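Ticket 2000-97: Shelf count does not match stock sheet
Opened by: Dalia Ramadan
Assigned to: Brahim Belkadi
Status: Open

Thursday, 9:10 a.m. (Dalia)
The small two-tier shelf is off again. The Kondard sheet says 18 black pouches across both boards. I get a different number every time, depending on how far I dig into the pile on top. I was told last month that the new layout would fix this. I said then that I doubted it, and I still do.

Thursday, 9:45 a.m. (Brahim)
Did you refresh the sheet before you counted? Gendari had a sync problem in August that left old totals in the last column. Please refresh and count again.

Thursday, 10:20 a.m. (Dalia)
Refreshed twice. Same 18. I don't believe this is a sync problem. Everybody blames the sync. The layout plan has patterned pouches on the top board and black pouches on the bottom board, and the shelf doesn't look like the plan. There are black pouches up top with the patterned ones, several of them out toward the front edge, and a green patterned packet down on the left of the lower board. The red and gold box is on the floor beside the shelf, with the two gold discs. None of those three things has a spot on the plan at all.

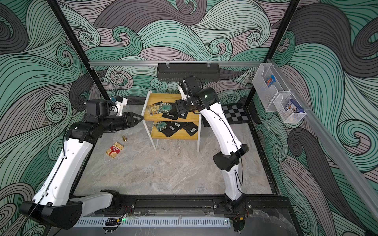
Does a pouch still count toward the shelf total if it is on the wrong board?
The sheet adds both boards together, so a pouch on the wrong board counts the same as one on the right board.

Thursday, 11:05 a.m. (Dalia)
Fine, but then the wrong board can't be why the total is off, and I'd like that written down before somebody closes this as "items misplaced." That was the answer on my last two tickets.

Thursday, 11:30 a.m. (Brahim)
Written down. My guess is double scanning. Several of the pouches on the lower board have their barcode labels showing and are easy to scan. In a pile it's easy to scan one, shift it, and scan it again. Mac Suibhne had the same trouble with their tea drawers, and spreading everything flat cleared it up.

Thursday, 1:15 p.m. (Dalia)
Maybe. A drawer is not a shelf, and I'd want to see their numbers. Spreading them flat also won't help if the Rasteck scanner is set to accept repeats. Can you check that setting before I move anything?

Thursday, 2:40 p.m. (Brahim)
Checked. Repeats are accepted within 10 seconds of each other. I have turned that off. Please do the following:
1. Clear both boards.
2. Scan each pouch once as it goes back, black on the bottom, patterned on top.
3. Leave the box and the discs out of the count. I will ask for a line for them on the plan.

Thursday, 2:55 p.m. (Dalia)
Will do it tomorrow morning. Please keep the ticket open until I've had the same total two days in a row. One good count doesn't prove much to me.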